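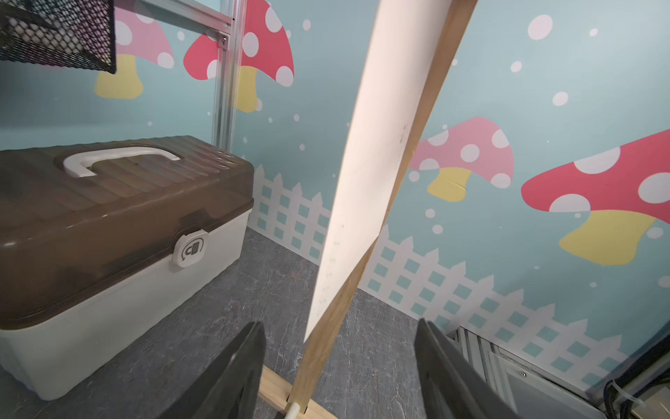
Kesunow Parallel Gripper Kit: a school year with our robotics club

Our club bought the Kesunow gripper kit at the end of last summer, along with the small wrist camera that clips on behind the fingers. We are a high school club that meets after class until 5:30, and we wanted something that would fit the arm we already had and survive being handled by students who had never built anything. It has now been through about eight months of use, one regional meet and a lot of practice runs. This review covers the gripper, the camera mount and the software, in that order of importance to us.

What you get

The box holds the gripper body, two pairs of fingers, the camera bracket, a cable set, a bag of screws and a printed guide. The camera is sold separately. Assembly took two students one full meeting and part of the next. The guide is clear up to the step where the cable passes through the wrist, and then it skips ahead. We ran ours on the wrong side first and had to take the whole thing apart. If you are building one, fit the cable before you tighten the rear plate.

There are 13 screws in the main body and they come in two lengths that look very much alike. Sort them before you start.

The fingers

The tapered fingers are the ones we use. The wide pair has a bigger contact surface, but it gets in the way of anything close to a floor or a wall, and most of our tasks are close to a floor or a wall. The tapered pair can go down on either side of a narrow strip of wood without hitting what is next to it, and that covers most of what our students practice on. Opening is listed as up to 70 mm. We have no reason to doubt it, though we rarely go that wide.

Grip on bare wood is good. Grip on smooth plastic is only fair, and a carrying handle that lies flat on a lid is hard work, because there is very little room to get a fingertip underneath. One of our second-year students solved this by coming in at a shallow angle and lifting the handle before closing. It works more often than it fails.

We tried the Grerico rubber sleeves on the wide pair. They help with plastic but they slide off after a while – we went back to bare fingers and never bought the second set.

The camera mount

The bracket holds the camera low and looking forward, so the fingertips are always in view. For beginners this is the best part of the kit. They can see where the fingers are relative to the part and correct before they close. The drawback is that you see very little of the arm itself, and new drivers forget that it has an elbow. We now require a spotter.

A busy background did not trouble the camera as much as we expected. Our practice corner has mushroom wallpaper with polka dots and a printed picket fence along the bottom, and the students assumed we would have to cover it up. We have left it alone. White parts on a bright day are a different matter. The auto exposure drifts and edges get lost, so we lock it by hand at the start of every session.

The bracket uses a friction joint, and the angle creeps. We put a pencil mark on ours and check it between runs.

Software

The control program is plain and does what it should. You can record a run, play it back and label it. We logged 3000 short runs between October and the meet, and the program lost none of them. Search is poor, and there is no way to rename a batch at once. The students wrote a small script for that and it is now the first thing we install on a new laptop.

At the meet

We entered the Tovstead regional in the pick-and-place class and finished with 58 points, which put us in the middle of the table. The gripper did not fail. We lost most of our points on time, and that was driving, not hardware. The team next to us used the Marinescu gripper, which closes faster and is noticeably quieter. It also costs more than our budget for the year.

Upkeep

One finger pad came loose in February and we glued it back. The wrist cable needed replacing in the spring, and the new one arrived in a week. Spare fingers are easy to order – spare brackets were out of stock each time we looked.

Verdict

Good for a club with an arm already in hand and a patient adult for the first build. Buy the camera with it. Skip the sleeves. We are ordering a second kit in July so that two groups can practice at once.

Four stars out of five.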